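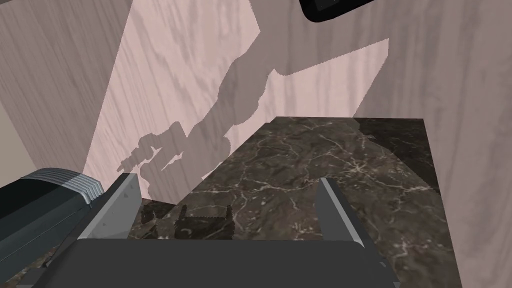
Image de synthèse : plan de travail en marbre sombre.

Institut Clineck, Geltberg
Introduction aux Écrits, séance 2
Le livre des Lamentations : forme, contexte, lecture

1. Le titre et la place du livre

En hébreu, le livre porte le nom de son premier mot, 'Eikha, « Comment ! » ou « Hélas ! ». Le même mot ouvre les chapitres 2 et 4. La tradition rabbinique l'appelle aussi Qinot, « complaintes », et c'est ce second titre que rendent le grec Thrênoi et le latin Lamentationes.

Dans la Bible hébraïque, le livre figure parmi les Écrits, avec les quatre autres rouleaux lus lors des fêtes. Il est lu au 9 du mois de Av, jour de deuil pour la destruction du Temple. La Septante le rattache au livre de Jérémie, et la plupart des bibles chrétiennes ont suivi cet ordre. Le texte hébreu ne nomme pas d'auteur. L'attribution au prophète s'appuie sur la notice placée en tête de la version grecque et sur 2 Chroniques 35,25, qui parle de complaintes pour le roi Josias. On retiendra que ce verset ne vise pas la chute de la ville.

2. Le contexte historique

Nous prenons 586 avant notre ère comme date de la prise de Jérusalem. Certains manuels donnent 587 ; l'écart tient à la manière de compter les années de règne. Le récit des faits se trouve en 2 Rois 25 et en Jérémie 52 : siège, famine, brèche dans la muraille, incendie du Temple, déportation d'une partie de la population.

Les Lamentations ne racontent pas ces événements dans l'ordre. L'ennemi babylonien n'y est jamais nommé, alors qu'Édom l'est en 4,21-22. La famine revient à plusieurs reprises (1,11 ; 2,12 ; 4,4 ; 4,9-10) et occupe plus de place que les combats.

3. La forme des cinq poèmes

Chapitres 1 et 2 : acrostiches alphabétiques, 22 strophes de trois lignes en règle générale. Seule la première ligne de chaque strophe commence par la lettre attendue.
Chapitre 3 : 66 versets, chaque lettre étant répétée trois fois de suite.
Chapitre 4 : acrostiche, 22 strophes de deux lignes.
Chapitre 5 : 22 versets d'une ligne, sans acrostiche.

À noter : au chapitre 1, l'ordre est celui que nous connaissons (ayin puis pé). Aux chapitres 2, 3 et 4, pé précède ayin. Cet ordre est attesté par des abécédaires anciens, il ne s'agit donc pas forcément d'une erreur de copiste.

Beaucoup de lignes sont inégales — un premier membre long, un second plus court, souvent décrit comme un rythme 3 + 2. On parle de mètre de la qina. La règle souffre beaucoup d'exceptions, surtout au chapitre 5, et il ne faut pas corriger le texte pour l'y plier.

4. Les voix

Chapitre 1. Une voix décrit la ville à la troisième personne, puis Sion prend elle-même la parole (1,9c ; 1,11c et suivants). Refrain : « personne pour la consoler ».
Chapitre 2. Le Seigneur est le sujet de presque tous les verbes de destruction en 2,1-8. À partir de 2,11, celui qui parle dit son propre trouble, puis il presse Sion de crier.
Chapitre 3. « Je suis l'homme qui a vu la misère. » Un individu parle, puis un « nous » apparaît en 3,40-47.
Chapitre 4. Retour à la description : enfants, princes, prophètes, prêtres.
Chapitre 5. Prière collective, du premier au dernier verset.

5. Deux passages à travailler

Lm 3,21-24. Les bontés du Seigneur se renouvellent chaque matin. Ces versets sont souvent cités seuls, en prédication comme dans les cantiques. Relire ce qui précède (3,1-20) et ce qui suit (3,42-44 : « tu n'as pas pardonné »). L'espérance est dite au milieu de la plainte, et la plainte reprend ensuite.

Lm 5,19-22. Le dernier verset est difficile. On peut comprendre « à moins que tu ne nous aies tout à fait rejetés », « car tu nous as rejetés » ou encore une question. Dans la lecture synagogale, on répète le verset 21 après le verset 22. Comparer trois traductions françaises et relever la conjonction choisie.

6. Vocabulaire

'eikha : comment, hélas
qina : complainte funèbre
menaḥem : consolateur
ḥesed : bonté, fidélité (3,22, au pluriel)
bat-Tsiyyôn : fille de Sion, la ville personnifiée
shouv : revenir, se tourner (5,21, deux fois)

7. Travail demandé

Lire le livre en entier, à voix haute si possible, en une seule fois. Lire ensuite l'extrait du recueil Sarnemis qui commence page 173. Rédiger un commentaire de Lm 1,12-16, 3000 signes au maximum, en précisant qui parle et à qui. Le plan est libre. Les citations bibliques comptent dans le total. À déposer au secrétariat ou dans le casier de la salle Mujić avant la séance sur Qohéleth.

Ceux qui ne lisent pas l'hébreu travaillent sur deux traductions de leur choix, à indiquer en tête de copie.

Version du 14 mai 2024

Documents récents
Séance 1 : Les Écrits, formation d'un recueil
Ruth : plan et questions de lecture
Psaumes de supplication, tableau des genres
Qohéleth : texte préparatoire
Abréviations des livres bibliques

Institut Clineck, Geltberg | Contact | © Institut Clineck, tous droits réservés | Haut de page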